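Windowpane check

Windowpane check is a textile pattern made up of thin lines crossing at right angles on a plain ground, leaving large open squares or rectangles. The name comes from its likeness to the panes of a window. It is used for suits, coats, shirts, household linen, bags and furnishing fabric.

Structure

In a woven windowpane, the lines are made by placing yarns of a second colour at set points in both the warp and the weft. The ground is usually a plain or twill weave. A typical line is 2 ends wide, though heavier cloths may use more. Where the lines cross in a plain weave, the colour appears solid; elsewhere along the line it is mixed with the ground colour and can look slightly broken or soft.

The pattern can also be printed. Printed versions are cheaper to make, and the reverse of the cloth is often paler or blank. On coarse fabrics such as canvas, printed lines may sink unevenly into the weave, which makes the two methods hard to tell apart from the face alone. 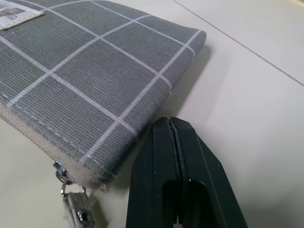

Related patterns

Windowpane is often confused with graph check and tattersall. Graph check has the same layout on a much smaller scale. Tattersall uses lines in two or more alternating colours, normally on a pale ground, and is mostly a shirting pattern. Gingham differs from all of these in having bands as wide as the spaces between them. When a windowpane is laid over another pattern, such as Glen check or herringbone, it is called an overcheck.

Use in tailoring

The size of the check affects how a garment is cut. Lines are expected to meet at the centre back seam, the pockets and, as far as possible, the front of the sleeve. Matching them takes extra cloth, and the waste grows with the size of the check. Terence Hebden, in his notes on cutting patterned cloth, advises laying out the back panels first and placing a vertical line on the centre seam only when the check is even on both sides.

Household and canvas goods

Cotton and linen windowpane cloths are common as tea towels, tablecloths and cushion covers. Heavier canvas is made into pouches, aprons and shopping bags. The Didden mill wove a cotton canvas of this kind in 135 cm widths, sold by the roll to bag makers. Grey, navy and natural grounds are the usual choices, with lines in white or black.

See also: Check (pattern), Gingham, Overcheck, Tattersall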